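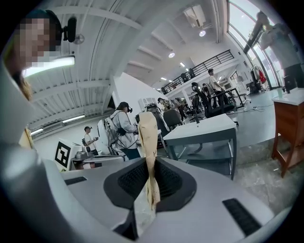
Page last changed: Sunday, 4:52 pm, by F. Skinner

Paper bags, cont. Under the mezzanine all afternoon. Lights on, fan on low.

Picking up from Elspeth's page. Question is still how the tan bags hold their shape once they've been crumpled, and whether a pinch at the base makes them stand up better or just tears them sooner. Handwritten marks near the top are hard to read once the paper creases – use the fat marker from now on, and write BEFORE crumpling.

Stock: Gritham bags, batch 484. The Mackay ones are a bit stiffer and smell of glue, leave them for Femke.

Crumple by hand, both hands, open out, crumple again. Six rounds per bag. After round 3 the paper goes soft like cloth and stops crackling. Round 6 there's fuzz along the bottom fold. Bag 79 split at the side seam on round 5, taped it, then thought better of it and threw it out. Don't count it.

Twisting the base vs. pinching it flat: twist looks neat but springs back in a minute or so. Flat pinch stays put if you really lean on it with a thumbnail. Catherine says fold the bottom corners in first. Tried on two, can't tell any difference yet, will try more.

Tall bags lean. Always toward the seam side, I think?? Need to mark the seam so we can check. Elspeth had the same note in her page but didnt say which side.

Weights: kitchen scale drifts, re-zero it every time. Sandra has the good scale up at Fostudia and wants it back after we borrow it, so plan a full day for it.

To do
– fat markers, black
– redo bag 79 w/ a fresh one
– ask Femke if the Mackay bags were stored flat or in the roll
– sweep up, paper fluff everywhere by the cart
– rename the sheet, "bags final new" is no good to anyone

Leftover bags are in the box marked 808, lid doesnt close all the way. Put somthing heavy on top.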